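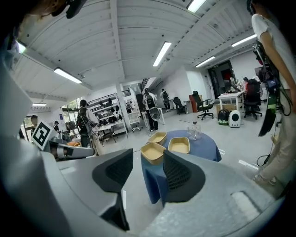
The Great Tablecloth Question, and other hall news

Regular readers will remember that in November we asked what you would most like changed about the Wednesday lunches at Cloltcombe Hall. We were expecting requests for better heating. What we got was 13 replies, of which nine concerned soup.

Soup, then. The feeling is that there is too much leek in it. One reply, written in capitals on the back of a raffle ticket, simply said LEEK AGAIN. Shiuli Siddiqui, who runs the kitchen and has done so through two boilers and a flood, has read them all and would like it known that she grows the leeks herself, that they are free, and that anyone with a glut of asparagus knows where the back door is. She has agreed to try a lentil one. She has not agreed to like it.

Two of you asked for puddings to be served at the same time as the main course so that they don't run out before the far tables get there. This has been tried before, in the days of the old hatch, and those who were present still don't discuss the trifle. We will carry on calling tables up in turn, starting from a different end each week. If you move seats during the soup to improve your chances, people will see you do it.

Then there was the matter of price. Lunch has been 3 pounds for as long as most of us can remember, and it can't stay there. The gas bill for last winter came to 900 pounds, a good part of which went on warming the car park through the gap under the fire door. From next month lunch will be 3 pounds 55. Yes, we know about the change. Please bring some. The tin by the door holds mainly buttons and a foreign coin that keeps coming back.

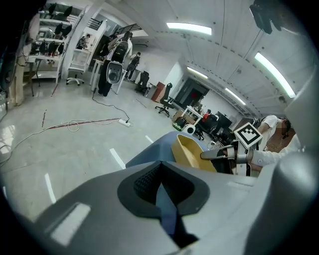
The fire door itself is in hand. Plorkel, the joiners on Retamal Road, came to look at it, sucked their teeth for the customary period and said the door was fine but the floor was wrong. A second opinion said the floor was fine. We are getting a draught excluder.

On crockery: the hall's dinner plates are down to 55, which sounds plenty until you take out the ones with a chip and the ones that belong to the bowls club, who want them back and have said so twice. If you took a plate home with a slice of something on it, we are not cross. Leave it on the step after dark if that's easier.

A few of you also offered to help with the washing-up, and we were so surprised that we lost the list. Could you offer again? The shift is from half past one until it's finished, there is a radio, and you get first go at any leftover crumble. Rubber gloves come in large and extremely large.

Lastly, Clulus, the hall cat, has been found asleep in the bread crate for the third week running. He doesn't belong to the hall and as far as anyone can tell has a perfectly good home on Mill Lane, where he is also fed. Please stop giving him ham. The bread now lives on the high shelf and you'll need to ask one of the taller people.

Lunch is at half past twelve as usual. Names on the sheet by Monday, please, and if you can't eat something, write down what it is. "Fussy" doesn't help the kitchen.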